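Chapter 4
Loose fill: packing with wood wool, straw and shredded paper

I'll admit I came to packing material late. For years I thought the box was the interesting bit, and whatever you stuffed round the mug was an afterthought. Then I sent a parcel of 80 glazed tiles to a customer in Wandovton, using newspaper I'd scrunched up in a hurry, and got a very polite letter back with a bag of pieces in it. So this chapter is the one I wish I'd read first!

We'll start with the curly stuff. Wood wool is long thin shavings of timber, and the curl is what does the work. Each strand is a weak little spring - squash a handful, let go, and feel it push back. Try the same with flat shredded paper and you'll notice it gives up much sooner. (Do try it, by the way, it takes a minute and you'll remember it better than any table of mine.)

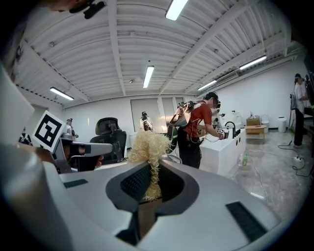
Fluffing comes next, and it's the step my students always skip. Fill straight from a bale is pressed tight, and a tight lump is hardly better than a block of wood. Pull it apart with your fingers until it stands up by itself, then lay a bed in the box before anything else goes in. I like mine as deep as my hand is wide. Put the heaviest thing down first, tuck more fill into the corners, and keep going until the lid needs a gentle push to close.

How much will you need? More than you think. When we packed a full order of 592 jars for the Vustberg shop one July, I'd put by what looked like a mountain of the stuff and we ran out with some 80 jars still on the shelf. I've used the Ramasamy method for working it out ever since, and we'll go through it slowly in section 4.2.

One warning before the first exercise: wood wool sheds. Wear an apron, and keep it well away from anything with a sticky label.

Related chapters
Choosing a box that fits
Tape, string and paper straps
The Prirno drop test at home

Shares 80 | Comments 4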